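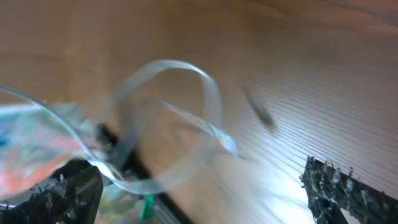
How long should you leave oil on a wooden worktop before wiping it off?

Fifteen minutes is enough for most oils. After that the surface goes tacky, and you will spend the evening rubbing it back with a cloth and a drop of fresh oil.

What you need

Worktop oil (100 ml does a small kitchen)
Sandpaper, 120 and 240 grit
Lint-free cotton cloths
Mild washing-up liquid
Rubber gloves

Getting the surface ready

Clear everything off and wash the worktop with warm water and a little washing-up liquid. Wring the cloth out well. Let the wood dry overnight – it needs longer near the sink, where the end grain drinks up water.

Sand with the 120 grit first, always along the grain. Dark rings from mugs usually go at this stage. Black marks around a tap often don't, and you may have to live with them. Go over the whole top again with the 240, then hoover up the dust and wipe with a barely damp cloth.

Oiling

Pour a small pool in the middle and spread it thinly with a cloth. Work in sections no wider than your arm can reach. Wait, wipe off all the excess, and leave it for 4 hours before the next coat. New worktops want three coats. One that was done last July will probably manage with one.

Do the front edge and the cut-out round the sink as well. Helge Strand, who fitted ours, oiled the underside too before it went in, and it has stayed flat.

Drying the cloths

Oily rags can heat up and catch fire by themselves. Lay them out flat outdoors until they are stiff, or soak them in water before they go in the bin. Never leave them in a heap.

Using the kitchen again

Light use is fine the next day. Keep wet things off it for a week, and use a trivet under hot pans for good.

Leif Ravn
Last changed 2022-10-23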